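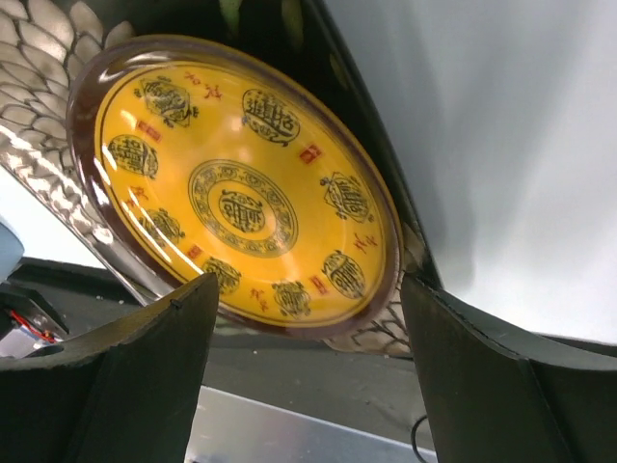
Welcome to your Piria trekking stove, and thank you for taking it along on your walk! Before the first night out, please give yourself a quiet half hour at home to learn how it lights. Cook something simple, and serve it on a real plate if you like, a glossy yellow one with a dark rim will cheer up any trail supper.

Setting up at camp
1. Find level ground and open all the legs until they click.
2. Screw the canister on by hand, snug but never forced. 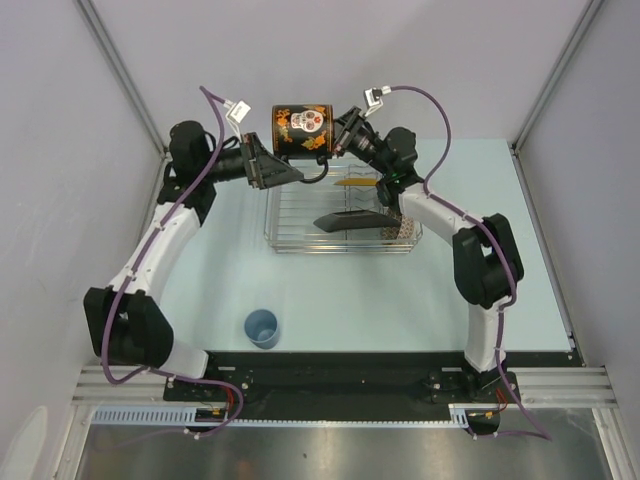

Black mug with a sugar skull and orange flowers.
3. Open the valve a little, light the burner, and let the flame settle before you set a pot on it.
Note: Above 3000 meters, water boils cooler, so be patient with your rice and beans.
Caution: Never cook inside a closed tent, even on a windy night at Gastcombe.
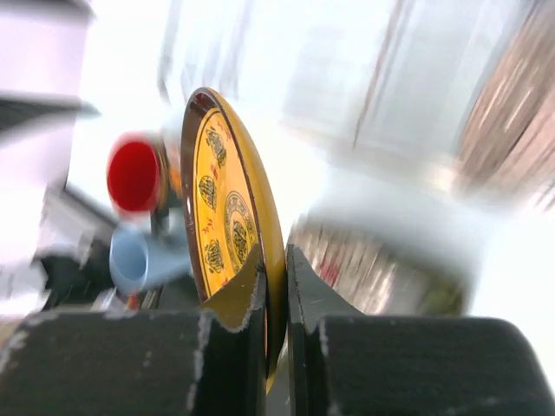
Packing away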